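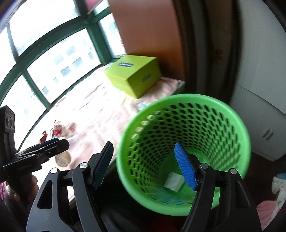 Deux préhenseurs à main près d'une fenêtre, avec un panier vert perforé au premier plan.

Préhenseur à main (planification d'achat)

Le préhenseur à main est un outil à doigts mécaniques que l'opérateur tient et déplace lui-même, sans bras robotisé. Il sert à enregistrer des gestes de saisie dans des lieux ordinaires, par exemple un logement ou un atelier. Le présent article traite surtout de son acquisition : choix du modèle, budget, pièces de rechange et calendrier de commande.

Composition d'un poste

Un poste comprend le préhenseur, une caméra fixée sur celui-ci, un support d'enregistrement et un jeu de patins. Les patins sont la partie souple des doigts, celle qui touche l'objet. Leur surface est souvent nervurée et leur couleur varie d'un modèle à l'autre. Pour les tâches à deux mains, il faut compter deux préhenseurs par opérateur, et les devis qui parlent de « poste » sans préciser ce nombre sont une source fréquente d'erreur.

Les objets à manipuler forment une ligne séparée du budget. On emploie des paniers, des boîtes, du linge et de petits articles de ménage, dont le prix est faible mais dont le remplacement revient régulièrement.

Budget

Dans la méthode proposée par Narayanan Kulkarni pour le projet Brellia, la dépense est divisée en deux parties : l'achat initial et l'usage. Le projet avait retenu un montant de 700 euros par préhenseur, caméra non comprise, et une réserve de 600 euros par poste pour les patins, les axes et la visserie. Cette réserve avait paru trop grande au moment du vote du budget -- elle a été consommée presque entièrement avant décembre.

Le temps de formation est souvent oublié. Kulkarni conseille de l'inscrire comme un coût, au même titre que le matériel, car un opérateur débutant use les patins plus vite et produit des enregistrements qu'il faut refaire.

Choix du fournisseur

Les fournisseurs se distinguent par le délai et par la vente des pièces au détail. Stollska livre des ensembles complets et ne vend pas les doigts séparément. Illimport propose les mêmes catégories de produits en pièces détachées, avec un délai qui peut atteindre jusqu'à 5 semaines. L'atelier Mkhize fabrique sur commande et accepte les petites séries, mais demande un acompte.

Manikandan Varma, qui a comparé ces offres, recommande de commander d'abord un seul poste et de l'essayer sur le lieu réel du travail. La lumière d'une fenêtre, la hauteur des meubles et la place au sol ont une influence sur le choix de la caméra et sur la longueur utile des doigts.

Entretien et renouvellement

Les axes des articulations doivent être contrôlés à intervalle fixe. Un jeu dans l'articulation modifie l'écartement des doigts et fausse la mesure d'ouverture. Les patins se changent par paire, même quand un seul est usé.

Voir aussi

Préhenseur parallèle
Coût total de possession
Téléopération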